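Why My Robot Practices in a House That Isn't There

Have you ever played a racing game and crashed your car 50 times before dinner? No one got hurt, and you didn't have to buy a new car. You just started over! Well, that's pretty much how I teach robots to tidy up.

I work at a robot lab called Masilela, and my job is to help robots learn chores. Chores sound easy to you (boring, even!), but to a robot they're really tough. Think about picking up a spoon. You don't have to tell each finger what to do. A robot starts out not knowing where the spoon is, how hard to squeeze, or that the faucet is in the way and it's about to bonk into it.

So we build pretend houses inside a computer. The program we use is called Plamotton, and it's a lot like a video game, except the player is a robot. It has rooms with walls and wooden floors and doors, and all kinds of stuff for a robot to find. The word for this is "simulation," which is just a fancy way of saying a careful kind of pretend. Things in there fall when you drop them and stop when they hit a wall, just like at home. 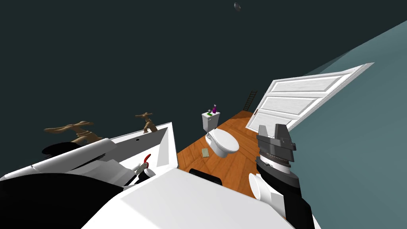
Now, in a real house, things aren't always where they belong. You might find a kitchen grater in a bathroom sink. A robot that has only ever seen graters in kitchens could get very confused! So we mix things up on purpose. We move the objects, we change the colors of the walls, and we make the robot look at a room from funny angles -- even a tilted one. If it can still find the red handle when the whole room looks like it's sliding downhill, we feel pretty good about it.

Does all that mixing up help? We wanted to know, so we ran a test. We trained 2 robot brains. The first one, Tritard, practiced in rooms that always looked the same. The second one, Bultotico, got the mixed-up rooms. Then we gave each of them 300 tries at picking up an object in rooms they had never seen before.

Tritard got it right 162 times. Bultotico got it right 184 times. That's 22 more! I did a little dance in my chair.

But look at the other side of it, too. Bultotico still missed 116 times, and that's a lot of missed spoons. We think slippery shapes and curved handles are the hardest part, so that's what we're testing next. And we still have to try it all with a real robot in a real room, where a dropped cup can break.

Want to try it yourself? Put a sock somewhere silly, then tilt your head way over to one side and go get it. Keep your head tilted the whole time -- and watch out for the furniture!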